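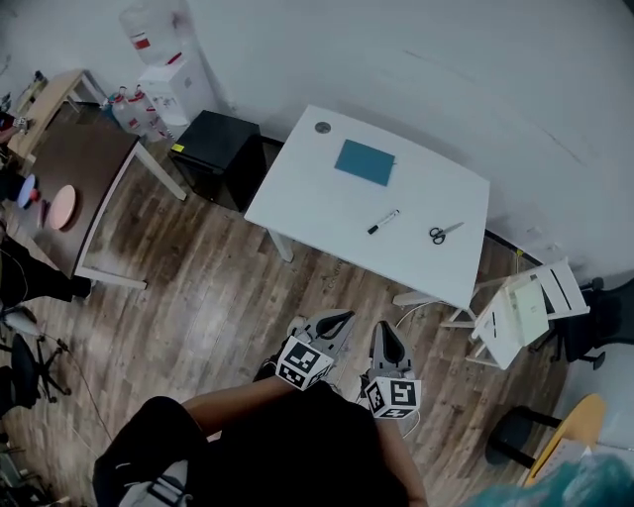

Search this wiki Go
Home Marques Models Engines Recent changes

Zellex Wakimside

The Wakimside is a two-seat roadster built by Zellex at Kostthorpe. Fabric roof, rear-wheel drive, six-speed manual only. Replaced the older Kaufmann-bodied coupe, which shared its floor and not much else.

Design

Styled by Ebise Adugna. Aluminium tub, fibreglass panels, grey or dark green from the factory, other colours to order. Kerb weight is 801 kg without fuel. Boot holds 40 litres, less with the roof stowed. No glovebox on early cars.

Engine

Turbocharged 2-litre four, mounted behind the seats. Early cars had a cable throttle, later ones electronic. Owners tend to prefer the cable. Cooling was marginal in traffic and a larger radiator was fitted from September, with the old one still listed as a spare part for a while.

Production

Slow. Tub supply was the main holdup. Last car left Kostthorpe on 23/12/2023, a right-hand drive example in grey. Parts are still availble through Kaufmann, except door seals and the centre tail light.

See also

Zellex coupe
List of mid-engined roadsters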